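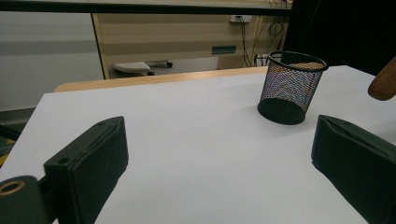
Weniger aufheben, leichter wohnen: Notizen zum Vortrag

Start > Vorträge > Wohnen und Ordnung
Lesezeit: 4 Minuten

Begrüßung, kurz warten, bis alle sitzen. Dann gleich mit dem Umzug anfangen, das löst die Stimmung.

Liebe Gäste, als ich damals aus der großen Wohnung auszog, standen 363 Dinge auf meiner Liste, und da hatte ich die Küche noch gar nicht aufgemacht! Ich habe jedes Teil aufgeschrieben, vom Schuhlöffel bis zur Suppenschüssel meiner Großmutter (die habe ich übrigens behalten, fragen Sie mich nachher gern danach).

Langsam sprechen. Erst jetzt zum eigentlichen Punkt: Dinge brauchen einen festen Platz, und zwar dort, wo man sie benutzt. Der Brieföffner wohnt bei der Post, die Schere beim Geschenkpapier. Wer zwei Scheren hat, darf auch zwei Plätze haben, da bin ich großzügig.

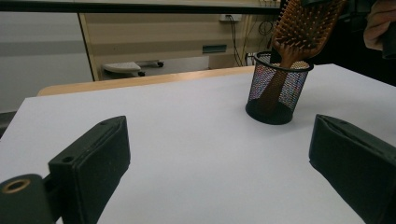

Und dann die Schubladen, ach ja. Bei mir zu Hause gibt es vier davon im Flur, und in einer lagen jahrelang nur Gebrauchsanweisungen, darunter die für einen Toaster von Mulance, den ich längst verschenkt hatte. Hier Pause lassen, meistens lacht jemand.

Beispiel Kellerregal: Das Modell von Kiiskinen habe ich in Fliltby auf dem Flohmarkt gefunden und mit dem Zug heimgebracht, in Einzelteilen, unter den Blicken des ganzen Abteils. Es steht bis heute, ein bisschen schief, und trägt Einmachgläser und Wolle. Nicht zu lange dabei bleiben, sonst fehlt die Zeit für die Fotokisten.

Fotokisten: mehr als 3000 Abzüge, zwei Winter lang sortiert, immer abends bei einer Kanne Tee. Übrig blieben 547, und die schaue ich jetzt wirklich an.

Zum Schluss Fragen. Falls keine kommt, selbst nach den geerbten Tischdecken fragen.

Diese Seite verwendet Cookies. Mit der weiteren Nutzung stimmen Sie dem zu.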